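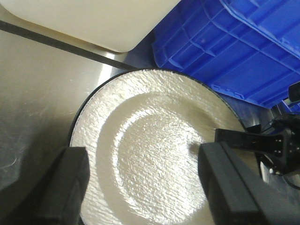

A shared workshop in Plernurberg is building a table-clearing robot arm, and its members hope to have it stacking plates without help by May.

The project, called Zunano, began as a home build on a kitchen worktop and moved to the workshop when it outgrew the room. The arm is meant to pick up plates and put them into storage crates, a job that sounds easy until the gripper meets a shiny rim.

Glare has been the main trouble. Members say the wrist camera copes well with matt surfaces but loses the edge of a glazed plate under ceiling lights. They have logged 134 practice grasps so far and want 200 before they change the software again.
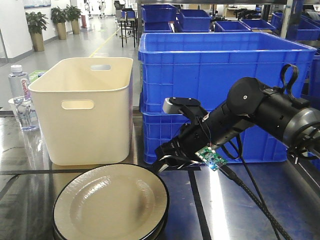 Cabling is next on the list. Long leads to the wrist can drag on the table when the arm swings low, and the group plans to clip them along the forearm — a small job, but one that has been put off twice. Strips of tape on the table mark out the working areas, so that a test can be set up the same way each time.

The build has cost members 16 evenings, most of them spent on the gripper. Version 2 of the fingers is now being drawn up, with a softer face for thin crockery.

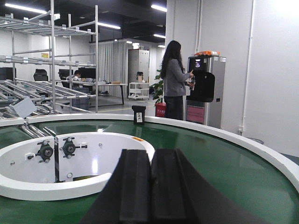

Nazari Tullholm
Workshop reporter

The group also wants to try the arm beside a round conveyor, where small containers would come past on the belt and be lifted off. Picking from a moving surface is harder than picking from a table, and the first trials will be run with the belt stopped.

Members are keeping a written log of the work and intend to share the drawings for the finger mounts once the second version has been tested. The workshop is open to anyone in Plernurberg who wants to help with wiring or code, and evening sessions start at 7pm.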